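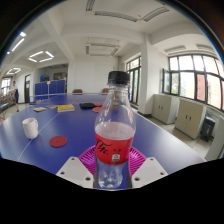

How to make a basic vinegar drink syrup at home

A shrub is a syrup made from fruit, sugar and vinegar. You mix a small amount of it with cold water or soda water and drink it over ice. It keeps well in the refrigerator, it uses up fruit that is too soft to serve, and it needs no special equipment.

The method below is the cold one. It takes longer than cooking the fruit on the stove, but the flavor stays closer to fresh. Allow two days from start to finish, most of it waiting.

What you need

Ripe strawberries, raspberries or peaches, 3 cups after trimming
White sugar, 1 1/2 cups
Apple cider or white wine vinegar labeled 5 percent acidity, 1 1/2 cups
A glass or stainless steel bowl with a cover
A fine strainer
A funnel
A clean 1000 ml bottle with a tight cap, or two smaller ones

Do not use an aluminum bowl. Vinegar reacts with it and the syrup picks up a metal taste.

Day one: fruit and sugar

Rinse the fruit and cut away any brown or moldy spots. If there is mold on more than one or two berries, throw the whole box out. Slice strawberries and peaches. Raspberries can go in whole.

Put the fruit in the bowl, pour the sugar over it and crush lightly with a potato masher. Cover and refrigerate overnight. In August, when peaches are very ripe, six hours is enough.

Day two: strain and add vinegar

Set the strainer over a second bowl and pour in the fruit. Let it drain for half an hour, then press gently with the back of a spoon. Pressing hard makes the syrup cloudy, though it tastes the same.

Scrape any sugar left in the first bowl into the juice. Add the vinegar and stir until the sugar dissolves. If some grains stay at the bottom, leave the bowl in the refrigerator for an hour and stir again.

Taste it. The syrup should be sharp and very sweet at this point -- it will be diluted later. If it is too sharp, stir in another tablespoon or two of sugar.

Bottling

Wash the bottle and cap in hot soapy water and rinse well. Pour the syrup in through the funnel, leaving a finger's width of space at the top. Cap it, write the date on a piece of tape, and refrigerate.

The vinegar taste softens after the first week. Use the syrup within a month. Throw it out if it fizzes, grows mold or smells of yeast.

Mixing a drink

For one tall glass, use 3 tablespoons of syrup and fill with soda water. For a small pitcher, use 100 ml of syrup and top up with cold water to taste. Add ice last.

The drained fruit can be stirred into yogurt or oatmeal. It is quite sweet, so leave out the usual sugar.

Recipe tested by Bohdana Kovalchuk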